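Bench notebook, Pradine cell
Sun 1 February
Entered by: perception/planning side

Sunday, because the cell is quiet and the planner and I needed to talk.

Picking up from the last entry: Plunum (our grasp planner, for anyone new reading this) still treats the segmentation masks as gospel. Musemia hands it a mask, Plunum finds the middle of the mask, and off we go. Fine on separate objects. On a pile, the middle of the mask can be a place where the object is not on top, and then we are very confidently reaching for whatever is.

Ran the overnight log through the replay tool first. 243 attempts, 53 flagged as "wrong object contacted." I went through the flagged ones by hand with a lot of coffee. Most are the same failure wearing different hats: a target partly under something else, a mask that fills in the hidden part because the model has learned that buttons are round, and a grasp point on the imaginary half. Musemia is right about the shape. It is just not helpful to be right about a thing you can't touch.

So today's change is to have Musemia output two masks, visible and full, and let Plunum use the full one for pose and only the visible one for contact points. Branch is bickerstaff-occl, merged into my local Bickerstaff and nowhere else yet. Please don't pull it. It prints things.

The red tray is the test case, with the push buttons, the blocks and the orange cloth crowded toward one side. 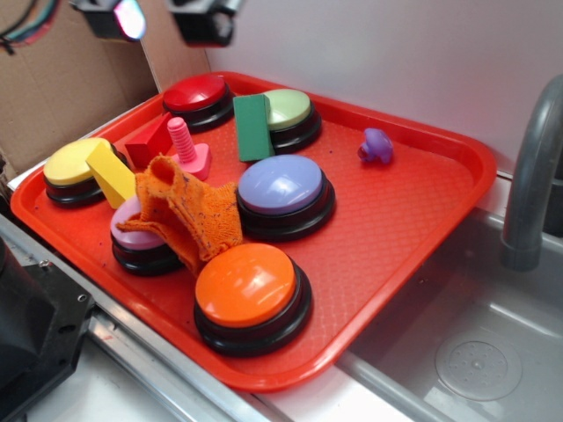 First problem was the red block. Red on red, and the color term in the segmenter was doing what color terms do. It kept merging the block into the tray floor, so according to the world model we had one very large red object with a rim. Turned the color weight down and leaned on depth edges. The block came back. The noise on the cap highlights also came back, so I put a small median filter on the depth and pretended I had planned to.

Second problem, the pink-lilac button under the corner of the cloth. Full mask good, visible mask good, and Plunum now correctly refuses to grasp it and asks for the cloth to be moved first. Then it plans the cloth pick straight through the pink bolt. The collision check was reading the old single-mask scene. Of course it was. Fixed the topic name, lost 40 minutes of my life.

Planning time went up to 130 ms per query, mostly the second mask being copied when it could be passed by reference. Left a TODO with an unkind comment addressed to myself.

Still open:
- the yellow block propped on the yellow button gets a flat pose, no tilt
- ordering: it wants the cloth first every time, even when the target is the purple toy off by itself
- rerun the 53 against the new branch before anybody gets excited, me included

Leaving the tray as is. Please don't tidy it.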